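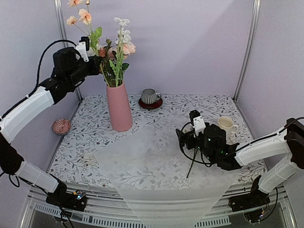
Po-yen Fung would rather have a bouquet that leans a little than one that stands like soldiers. Artificial flowers come out of the box too straight, he told me, and most people put them in the vase exactly as they come.

"You must bend every stem," he said. "Not much. Real flowers look for the light, so each one goes its own way."

He has arranged silk and plastic flowers for 14 years, first for hotel lobbies and now for Flillano, a small shop which sells ready bouquets and single stems. When we met in September, he had 152 stems to sort before lunch, and he continued working while we talked.

I asked him how he begins. He takes the tallest stems first, and he wants them on one side only. The large bloom goes low, close to the mouth of the vase. "If the big one is high, the whole thing looks like it will fall," he said. Buds are for the top, where the eye expects something still closed.

About color he is less strict. He likes peach with white, and one darker flower placed deep inside, so that a person finds it only after a moment. A pink vase is difficult with red, in his opinion, but very kind to orange. He prefers a matte vase to a shiny one because it shows fewer fingerprints.

His colleague Ming-te Poon does not agree with him about leaves. She would use many more of them. "He is afraid of green," she said from the other table. Fung answered that one sprig on the left and one leaf on the right is enough for a vase of this size, and they discussed it for some minutes in a friendly way.

For cleaning, he uses a soft makeup brush and a hair dryer on the cold setting. Water he avoids, as the dye in some petals can run. The tablecloth gets washed more often than the flowers do.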